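Skip to content

Otesbridge Stays: Guest Set-Up Guide
Section 3. Getting Into the House and Settled In

Okay, you've booked, you've paid, you've told the kids. Now let's get you through the front door! I've checked in here more times than I can remember, so these steps are the way I do it myself.

1. Open the Jonex app the morning you arrive and tap "My Stay." Your door code shows up at 10 a.m., and it won't be there the night before (I know, I've looked).

2. Take Grisden Road all the way up to number 343. Your map may try to send you to 340, across the street. Those neighbors are lovely but they do go to bed early.

3. Type 1806 on the gate keypad, then press the star key. Wait for the second beep before you push.

4. At the front door, use your own code from step 1. Turn the handle up first, then down.

CAUTION: Three wrong tries locks the keypad for almost 10 minutes. Put the bags down and use both hands.

5. Switch the water heater on at the hall panel, second switch from the left. Leave the red one alone, please.

6. Pick your bedrooms. If you're a big group, let the early risers have the downstairs ones — the kitchen is right there and everybody else gets to sleep in.

7. Unpack a little, even for a short stay. I always hang up the shirts first and leave the rest for after dinner. 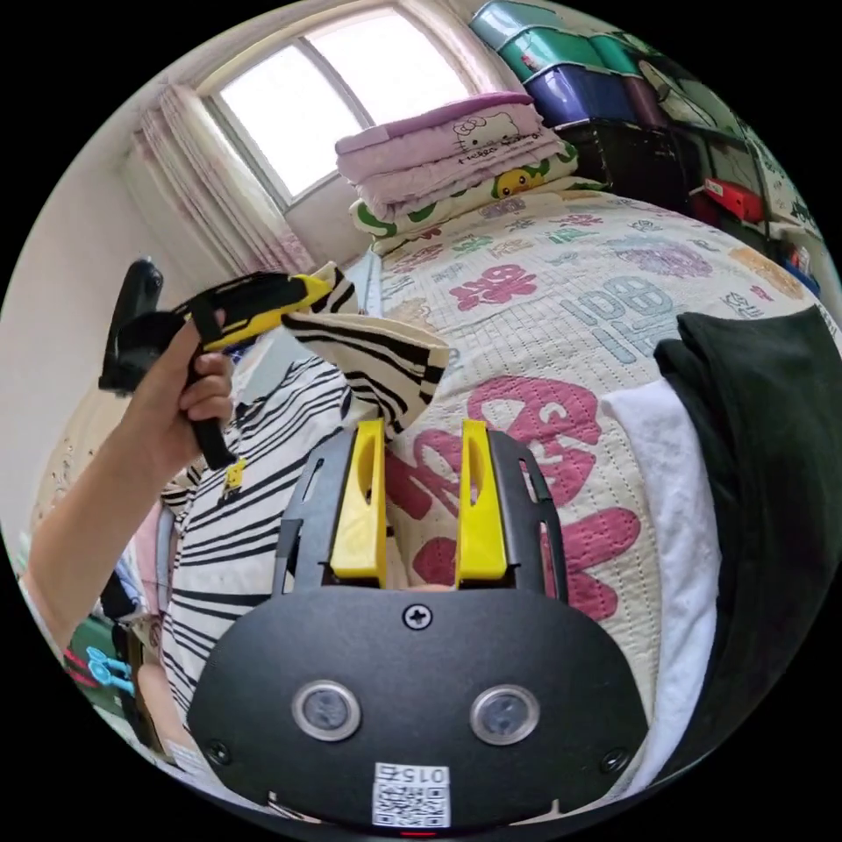

Fig. 3-2. Bedroom, with a striped garment hanging up.

NOTE: Extra hangers and blankets are in the hall closet. In July you'll want the thin blankets, top shelf.

8. Hungry? Mazandarani, down at the bottom of the hill, does takeout until late. Get the rice with the crispy bottom and get more than you think you need!

9. Before bed, close the gate by hand and listen for the click. It doesn't always swing shut by itself.

Checkout steps are in Section 6.

Section last updated 4/8/24

Share this page | 3 shares | 2 comments

We use cookies to remember your booking. Accept | Settings

Contact Otesbridge Stays | Back to top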